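Equipment Review: Mollia Textured Table Cloth

Published 3 Sep 2021
Reviewed by the Purchasing Office, Flornovdale Residence Halls

The Mollia cloth was considered as a replacement for the paper liners now used in the shared study and dining rooms. The supplier, Taşdemir, provided 20 cloths in May, and these were placed in regular use in Eno Hall.

Washing
Each cloth was washed at the warm setting and dried on low heat. Shrinkage was slight and within the limit given by the supplier. Hems held well on all but five of the cloths, where threads had begun to pull at the corners.

Fit and Surface
The texture gives reasonable grip on smooth tabletops. Residents who use the desks with a cable hole should lay the cloth so that the hole stays open. 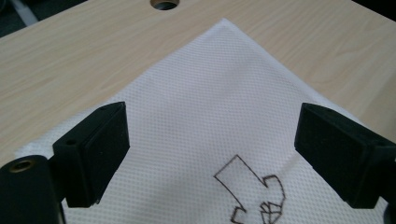

Cost and Recommendation
A full order for all halls would come to $468, delivery included. The office recommends purchase, provided that Taşdemir agrees to replace cloths with faulty hems. Questions on the order should be sent to Hüsnü Sarıgül. Requests from individual halls go to Colton Robichaud.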